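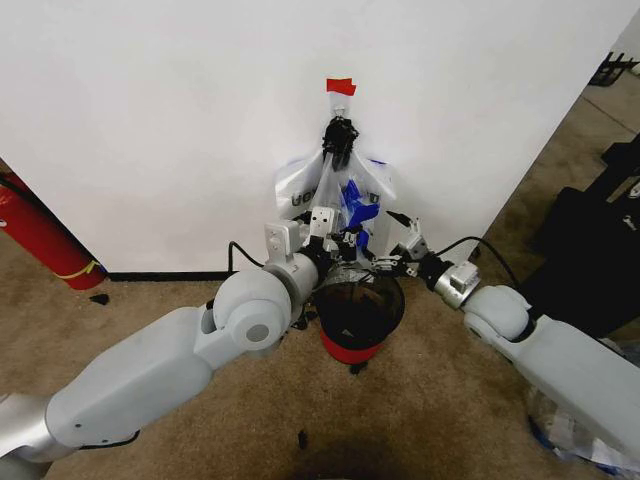

Can a two-armed robot be taught a household task by remote control alone, without anyone guiding its arms by hand?

For most of the tasks in this project it can, provided the operator has enough practice and the task doesn't depend on feeling small forces. Hand guidance is still the better method for slow contact work with one arm, and we have kept it for that purpose.

Progress report to the Herkberg fund
Project: Nalard, demonstration methods for two-arm household tasks
Site: Famville
Report date: 2019-09-01

1. Status

The project is on schedule for recording and behind schedule for training. All five tasks in the work plan have been set up and recorded. Training has been completed for two of them. The remaining three are waiting on the relabelling described in section 4.

Recording to the end of August stands at 443 demonstrations, of which 247 have been accepted for training. The work plan called for a higher acceptance rate. Most of the rejected demonstrations come from the first weeks, before the operators had settled on a common procedure, and from the bag task, where the criteria were tightened partway through.

2. Methods in use

Two methods of demonstration were compared.

In hand guidance, the operator stands beside the robot, puts the joints into a compliant mode and moves the arm through the task. Joint positions are recorded directly. The operator feels contact through the arm, and a new operator becomes productive in one session. The drawbacks are that the operator's hands and body get into the camera views, and that one person can't steer two arms at once with any precision. Two people guiding one arm each was tried and dropped. Timing between the arms was poor, and the recordings showed long pauses while one person waited for the other.

In remote control, the operator moves a pair of small leader arms and the robot's arms follow. The camera views contain nothing that won't be present when the robot runs alone. Both arms can be moved together by one person. The operator gets no force feedback and has to judge contact from the picture and from how far the follower lags the leader.

Remote control is now the default for anything that needs both grippers. Hand guidance is used for the drawer task and for the first phase of the wiping task.

3. Tasks

3.1 Drawer. Hand guidance, one arm. Trained. The trained policy opens the drawer from the start positions covered in the demonstrations. It fails when the robot base is turned away from those positions, which was expected.

3.2 Wiping. Hand guidance for first contact, remote control for the sweep. Recorded, not trained. Joining the two kinds of recording has left a visible step in joint velocity at the changeover. A blending filter has been written and is being tested.

3.3 Cup transfer. Remote control, two arms. Trained. Results are acceptable for rigid cups. Soft cups are outside the present scope.

3.4 Folding a cloth. Remote control, two arms. Recorded, not trained. Operators found the first grasp of the cloth edge slow. The fold itself gave little trouble.

3.5 Bag and trash can. Remote control, two arms. Recorded, not trained. A plastic bag hangs on a small wall hook in a carpeted corner, above a small round trash can with a black liner. Both arms work at the bag at the same time, and the clearance between the two grippers is small. Thin film is a difficult material for this equipment. It deforms on contact, it is partly see-through, and its outline in the camera view depends on what is inside it. An operator working without force feedback often can't tell a secure grip on the handles from a single layer of film caught at the fingertips.

The acceptance criteria for the bag task were therefore changed. A demonstration is now rejected if either gripper closes and reopens more than once before lifting, or if the bag is pulled sideways against the hook. The earlier recordings were reviewed under the new criteria.

4. Problems

Lag. The follower arms trailed the leader arms by a variable amount when both were moving quickly. The cause was traced to the message queue shared by the two arms. Each arm now has its own queue, and the lag is steady enough to correct in processing. Recordings made before the fix carry a flag.

Cables. The cables running to the grippers limit wrist rotation more than the joint limits do. Operators have been told to stay within a reduced range. A soft limit has been added to the control software and gives a tone in the operator's headset.

Labels. Start and end of each phase were marked by the operator with a foot pedal. Operators pressed it late, and not by a consistent amount. Phase marks are being redone from the gripper signals. This relabelling is the main reason training is behind.

Operator fatigue. Quality fell in long sessions. Sessions on the leader arms are now limited to 55 minutes, followed by a break or a change of duty.

5. Equipment

No major purchases were made in the period. Gripper fingertips wear quickly on the cloth and bag tasks and have been moved to the consumables line. The Shao recording software was updated once. The update changed the default time stamp from local to universal time, and the affected files have been converted.

6. Work for the next period

Finish relabelling and train the wiping, cloth and bag tasks, in that order.

Record further bag demonstrations with the can and the hook at other heights and positions. At present the policy would see too little variation in either.

Test one form of force cue on the leader arms, most likely vibration proportional to motor current on the follower gripper. If the cue shortens the grasp phase in the bag task it will be extended to the cloth task.

7. Changes requested

We ask that the training milestone be moved to the end of the next period. No change to the total budget is requested. The recording milestone is met and can be closed.

Search reports Enter keyword Go

Related items
Nalard: work plan and task list
Nalard: operator procedure for leader arms, revised
Famville site: equipment and consumables summary
Shao recording software: notes on time stamp conversion
Herkberg fund: reporting template for technical projects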